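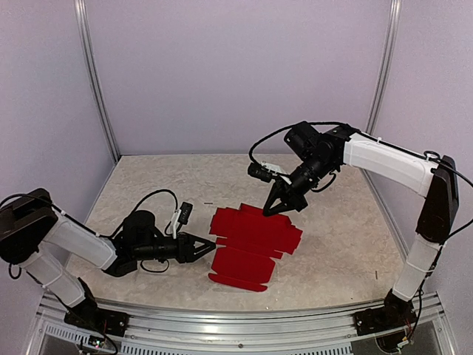 Notes on Folding Flat-Packed Gift Boxes

The purpose of this entry is to set out the method I now follow when making up small gift boxes from flat card. It replaces the shorter note published in March, which several readers found incomplete in the matter of the side tabs.

The boxes are supplied by Cakero in packs of 22 and arrive flat, with the creases already pressed in. I have used the red ones for the past two winters. An earlier order from Stesteo was of a thinner board and did not hold its corners, and I have not renewed it.

Preparation

A blank should be laid on a clean, hard surface with plenty of room on every side. Before any folding is attempted, each crease should be bent gently inwards and released. A new crease is stiff, and if it is forced in one movement the outer face of the card may crack and show a pale line. On red card such a line is very noticeable and cannot be put right. I keep a bone folder for this work, although the back of a teaspoon will serve.

Folding

The side panels are raised first, followed by the end panels. The small tabs are turned in as the walls come up and must lie inside the box. The most common fault is a tab left on the outside, where it catches the lid and holds it slightly open. The long closing flap is left until last. Its rounded corners allow it to slide in without snagging, provided that the walls are square at that point. Should the flap resist, it is better to open the box again and look for a tab out of place.

No adhesive is required for light contents. For anything heavier, such as a jar, I apply double-sided tape to the tabs and leave the box under a book for 15 minutes.

Filling and storage

Tissue should be put in before the flap is closed for the first time, as repeated opening softens the main crease. Mrs Siriwardena, to whom I owe the suggestion, lines hers with greaseproof paper when they are to hold shortbread.

Unused blanks are to be kept flat, in the original wrapper and away from radiators. I once stood a pack on end in the airing cupboard and the whole of it bowed. Made-up boxes take a great deal of space, and I would advise against preparing them more than a day or so ahead.

Correction: the previous note gave the larger pack as 50. It is 100, and I am grateful to Ashton Goodwin for writing to point this out. A separate entry on ribbon will follow when the order from Dranorik has been delivered.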